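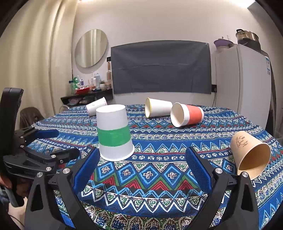
Ticket 342: tablecloth keeps sliding, cups keep going over

Status: open again (sorry!)
Product: Riviere patterned tablecloth, the one with the zigzags and the little white flowers
Opened by: Analyn Belmonte

Hi again! So I love this cloth, the navy and the dark red look so good in my break room, but it creeps. Somebody leans on the table and the whole thing shifts toward them. Paper cups are the worst for it, they weigh nothing. The photo has four on their sides, and the big one with the green band is upside down on its rim, which is how I've started leaving the spares (much steadier that way).

What I've tried so far:

1. Ironed it on low, back side up. Looks nicer, still slides.

2. Clips from Stisgate along the short ends. They held all morning, then popped off around the corners when I pulled a chair in. Maybe my tabletop is too thick?

3. Double-sided tape. Please don't make me do this again, I was picking bits off until 4 pm.

4. Washed it in case there was some kind of finish on it. No change that I can tell.

Your last reply said to try the Alent grip liner underneath. I'm up for it, but does it come in a size for a long table, or do I cut two pieces and butt them together? And can it stay on when I wipe up coffee, or does it need to come off and dry?

Update, March: liner ordered, order number 821. I'll write back here once it's on the table.

Analyn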